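Home Threads Archive Search Subscribe

2020-06-03
Posted by the laundry corner, Clurley household list

Re: front loader questions (smell, lost socks, that one gray sock)

Hello all,

I have been waiting for somebody to ask about front loaders! The message below came in at the end of May and I was out of town, so I'm answering now with far too much enthusiasm. I'm quoting the whole thing so the people who joined this spring don't have to dig through 3,286 old posts to find it.

> Hi list, we moved into a place at Lozano Court with a
> front-loading washer and I have only ever used top loaders.
> Three questions. First, the machine smells a little like a
> pond after a couple of days. Second, small things vanish. I
> have lost a baby washcloth and one sock of a pair I liked.
> Third, how full is full? The booklet talks in pounds and I
> am not going to weigh my towels. Also, is it terrible to
> wash one or two things by themselves? Sometimes I only need
> the one shirt. Thanks, and sorry if this has been covered.

It has been covered, and please never be sorry, I love going over it again.

The smell first. Ninety percent of pond smell lives in the rubber gasket, the gray ring you have to peel back with a finger. Wipe the fold at the bottom with an old cloth after the last load of the day. Then leave the door open a hand's width, and pull the detergent drawer out a bit too. If it's already bad, run the hottest cycle with nothing in the drum and a scoop of plain washing soda, then do the wiping for a week before you judge it. I did this with my old Aretti (bought used, smelled like a boathouse) and it came around nicely.

Now the vanishing. Before you blame the machine, spin the drum by hand and look up at the top of it. Small light pieces like to cling there, or behind one of the lifter paddles, or they ride out hidden inside something bigger. A little tan cloth on top of a dark navy garment, you spot right away. The same cloth balled up in a navy sleeve, you will find in October when you put on the shirt. I shake every dark thing out over the basket now, sleeves and legs both, and I've gotten back more washcloths than I knew I owned.

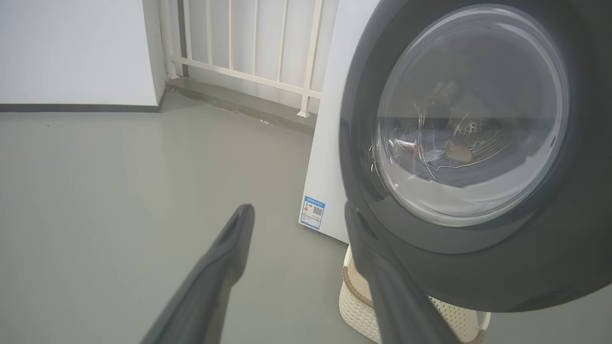 A reader on the Wosteleo side wrote to me off list that the paddles are innocent and the gasket is the real thief: she ran a finger around hers after reading the May message and pulled out a hair tie, two collar stays and a toddler sock that the toddler had long outgrown. So check the fold before every load as well as after. If you hear a click or a scrape as the drum turns, stop and look again, and have a shallow pan ready before you open the little filter door down at the front. Mine held a lot more water than I expected the first time – I was in socks.

How full is full? Forget the pounds. Load the drum dry, and lay your hand flat on top of the pile. If your hand fits in sideways, standing up on its edge, between the clothes and the top of the drum, good. If you have to push, take something out. Towels I load a little lighter than that, jeans too.

And no, one shirt by itself isn't terrible, but the machine may not love it. A single heavy piece flops to one side and the spin can't settle, so it tries, slows down, tries again, and you stand there wondering why a 15 minute quick wash has eaten your evening. Add a couple of things in the same color family and it balances much better. I keep a small heap of dark odds and ends just for this. Quick wash is for lightly worn things, by the way. It won't do much for gym clothes.

Detergent: half of what you think. Seriously, half! If you see suds on the glass at the end of the rinse, go down again. Extra soap is what feeds the smell in the first place, and it makes navy and black look dusty. Darks go in cold, inside out, zippers closed.

One more thing, about the energy label. A few of you leave it stuck on the side of the washer for years, and I'm for it. Copy the model number into your phone while you're at it, and if there is a square code on the label, scan it once and save whatever page it brings up. It beats lying on the floor with a flashlight later on, when you need a part. If you would like yours off, warm it with a hair dryer and peel slowly from a corner. Cooking oil takes care of the gummy bits.

On storage, which got asked twice last month: thin milky plastic is fine as a dust cover over things you only use now and then. Leave the bottom edge loose so air can move, and don't lay it on anything that's still damp or warm. Small clips on a thin wire are handy for hanging the odd washcloth, and you can slide them along as you need room.
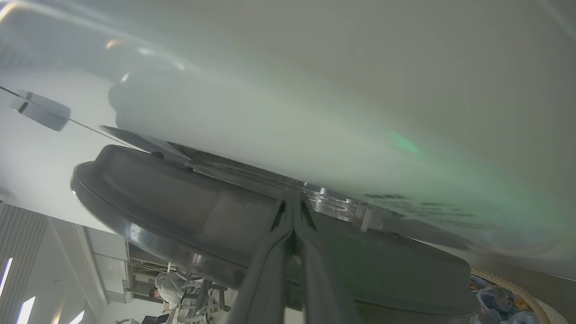 Clurley Household List – Laundry & Linens Group

We're at 211 members now, hooray, and still the friendliest corner of the list if you ask me. The group swap shelf is open again. There are five mesh wash bags on it at the moment, the kind with the zipper cover, perfect for baby cloths and socks. Take one if you need it and bring it back when you don't. There's also a half box of washing soda, clearly marked, and a drying rack with one bent leg that stands up fine if you turn it toward the wall.

For the next round I would love to hear how you all dry dark cotton indoors. I've been turning mine inside out on hangers with the window cracked, and the shoulders come out a bit pointy. Somebody must have a better way. Reply to the whole list, please, so it ends up in the archive with the rest.

And to our new neighbor at Lozano Court: check the gasket tonight and write back if the sock turns up!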